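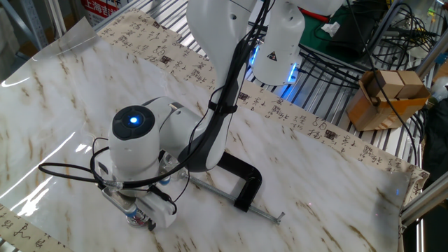
Por Redação Indania | Secção Oficina e Bancada | Publicado em julho

Como forrar uma bancada com folha de efeito mármore e prendê-la com grampos

Uma folha decorativa é a forma mais barata de renovar um tampo riscado ou manchado. O trabalho faz-se numa manhã, sem máquinas de corte, e a folha pode ser retirada mais tarde se for apenas presa nas bordas. Este guia trata das duas soluções: folha solta, segura com grampos em C, e folha colada a toda a superfície.

A folha escolhida tem fundo branco com veios em castanho e bege e acabamento brilhante. O padrão disfarça bem o pó e os pequenos riscos. O brilho, em contrapartida, mostra todas as ondas e bolhas quando a luz bate de lado, por isso convém preparar bem o tampo.

Material necessário

Folha de efeito mármore, com 50 mm de sobra em cada lado do tampo
Grampos em C com abertura suficiente para a espessura do tampo
Régua metálica de 1.000 mm
X-ato com lâmina nova
Espátula de plástico ou de feltro
Lixa de grão 100
Pano de microfibra sem pelo
Detergente neutro e álcool
Fita de pintor
Retalhos de borracha ou de cartão grosso para proteger a folha debaixo dos grampos
Fita de dupla face ou cola de contacto em spray, conforme a solução escolhida

Na nossa bancada usámos uma folha da gama Flundidine, vendida em rolo. Qualquer folha do mesmo género serve, desde que se deixe cortar com x-ato.

Solta ou colada?

A folha solta é indicada para mesas emprestadas, bancadas de montagem que mudam de lugar e superfícies em que se quer trocar o padrão de vez em quando. Aguenta bem trabalho leve. Não serve para quem arrasta peças pesadas no tampo, porque a folha acaba por enrugar junto aos grampos.

A folha colada fica mais plana e limpa-se melhor. Para a tirar é preciso calor e paciência, e em madeira sem verniz fica quase sempre algum resto de cola.

Há um meio termo, que é o que usamos mais: fita de dupla face a toda a volta, centro solto, grampos nos pontos de maior esforço. Os passos seguintes servem para os três casos e as diferenças vão assinaladas.

Passo 1. Preparar o tampo

Retire tudo o que puder retirar. O que estiver aparafusado à mesa fica, e a folha recorta-se à volta.

Raspe os salpicos de cola ou tinta com a espátula. Passe a lixa de grão 100 nas zonas ásperas e nas lascas da borda. Buracos com mais de 2 mm de profundidade devem ser tapados com massa e lixados depois de secos.

Aspire. Lave com detergente neutro bem diluído, deixe secar e passe o pano com álcool. Não toque mais no tampo com as mãos. Em madeira muito porosa, uma demão fina de selante ajuda a fita a agarrar; se a folha for ficar solta, pode saltar esta parte.

Passo 2. Desenrolar e deixar assentar

As folhas em rolo guardam a curvatura durante bastante tempo. Desenrole a folha no chão ou noutra mesa, com o padrão para baixo, e ponha livros ou tábuas nos cantos. Deixe de um dia para o outro. Se cortar no sábado, desenrole na véspera.

Não use secador numa folha com película transparente por cima. O calor faz a película encolher e a folha enrola para o lado contrário.

Passo 3. Medir e cortar

Meça o comprimento e a largura do tampo em vários pontos, pois poucas mesas estão esquadriadas. Use a medida maior e some os 50 mm de sobra de cada lado.

Marque no verso, a lápis. Apoie a régua metálica do lado da folha que vai aproveitar, para que um deslize da lâmina estrague apenas o retalho. Faça duas passagens leves em vez de uma forte. Troque a ponta da lâmina assim que o corte começar a repuxar.

Se precisar de juntar duas folhas, sobreponha-as fazendo coincidir os veios e corte as duas ao mesmo tempo, ao longo da régua. Coloque a junta longe da zona de trabalho. Nos padrões de mármore a junta nota-se menos quando atravessa os veios do que quando corre ao lado deles.

Passo 4. Posicionar

Leve a folha para a mesa e deixe-a cair centrada. Confirme a direção dos veios antes de fixar seja o que for. Em diagonal, vista do lugar onde se trabalha, a mesa parece mais larga. É uma questão de gosto.

Prenda um dos lados compridos com fita de pintor. Levante o lado oposto, puxe com as duas mãos afastadas e volte a pousar. Alise do centro para fora com a espátula de feltro.

Para a folha com fita de dupla face: aplique a fita no tampo, junto à borda, sem retirar a proteção. Só depois de a folha estar no lugar é que se puxa a proteção, um lado de cada vez.

Para a folha colada: enrole metade da folha sobre a outra metade, aplique a cola no tampo e no verso, respeite o tempo de espera da embalagem e vá descendo a folha com a espátula. Repita na segunda metade. Trabalhe com a janela aberta.

Passo 5. Colocar os grampos

O grampo em C abraça a borda do tampo e aperta com um parafuso comprido, que se roda por um pequeno manípulo em T. O grampo preto da fotografia é deste tipo. É uma ferramenta simples, mas marca a folha com facilidade se for aplicada sem proteção.

Corte um quadrado de borracha ou cartão maior do que a sapata. Ponha-o entre a folha e o metal. Encoste o grampo até a armação tocar na borda e aperte à mão até deixar de mexer. Dê mais um quarto de volta e pare. Não use alicate nem tubo no manípulo.

Sempre que possível, deixe o parafuso do lado de baixo da mesa. Quando não há espaço por baixo, por causa de uma gaveta ou de uma travessa, o parafuso fica virado para cima e é preciso contar com ele ao arrumar as peças. Um bocado de tubo de espuma no manípulo evita que as mangas fiquem presas.

Comece pelos cantos de um dos lados compridos, estique a folha e passe ao lado oposto. Se aparecer uma prega em diagonal, alivie o grampo mais próximo, alise e volte a apertar.

Passo 6. Acabar as bordas

Na folha colada, dobre a sobra para baixo e cole-a na face inferior do tampo. Nos cantos, faça um corte a direito na dobra, retire o triângulo que sobra e feche um lado sobre o outro.

Na folha solta pode deixar a sobra pendente, ou cortá-la rente à borda. Rente fica mais limpo à vista, mas levanta mais depressa. Se a mesa estiver encostada à parede, deixe a sobra desse lado.

Cantos que levantam

É o defeito mais comum. Na fotografia vê-se a borda a enrolar um pouco junto a um dos cantos, do lado esquerdo. Numa folha presa só em alguns pontos é de esperar.

Para corrigir, limpe o verso do canto com álcool, ponha um bocado de fita de dupla face e pouse um peso em cima durante a noite. Se o canto teimar, arredonde-o com a tesoura, com a ajuda de uma moeda para marcar a curva. Um canto redondo prende-se menos na roupa e nas caixas.

Quando é a camada transparente que se separa do padrão, a fita por baixo não resolve. Corte a parte solta com o x-ato, em linha reta, e cubra a borda com fita transparente larga.

Bolhas e ondas

Na folha colada, pique a bolha com um alfinete na margem, e não ao centro, e empurre o ar com a espátula. Na folha solta as ondas desaparecem ao fim de alguns dias se a sala não for demasiado fria. Antes de desmontar tudo, baixe-se e olhe para o tampo de lado, contra a luz. Muitas vezes a onda vem de um grampo apertado demais.

Reflexos

Uma folha brilhante devolve a luz das janelas e dos candeeiros. Se incomodar, mude o candeeiro para o lado ou suba-o. Rodar a mesa também ajuda. Quem fotografa peças em cima da bancada fica melhor servido com uma folha mate; a Ostska tem o mesmo género de padrão nos dois acabamentos, e o mate custa um pouco mais.

Limpeza e uso

Pano húmido com detergente neutro. Nada de esfregões, nem de pós abrasivos. A acetona come o brilho e deixa uma mancha esbranquiçada que já não sai.

Não corte diretamente sobre a folha. Use uma base de corte, e um descanso para o ferro de soldar ou a pistola de cola quente. As marcas de lápis saem com borracha branca; as de marcador, com álcool, se forem recentes.

Uma vez por mês, verifique o aperto dos grampos e levante as borrachas. Debaixo delas junta-se pó que, com a pressão, risca o padrão. Os parafusos levam uma gota de óleo, limpa logo a seguir com papel.

Retirar a folha

Solta: alivie os grampos, levante e enrole com o padrão para fora. Guarde na vertical.

Com fita: puxe devagar, num ângulo baixo, e aqueça a fita com o secador nos pontos difíceis. Os restos saem com álcool ou com óleo de cozinha deixado uns minutos.

Colada: aqueça por faixas e vá descolando com a espátula de plástico. Se a folha se separar em camadas, a de baixo fica agarrada ao tampo e tem de ser amolecida com água morna e raspada. Deixe secar o tampo por completo antes de aplicar uma folha nova.

Ver também: Reparar lascas na borda de um tampo | Escolher grampos para a oficina | Bancadas Mathebula: montagem e nivelamento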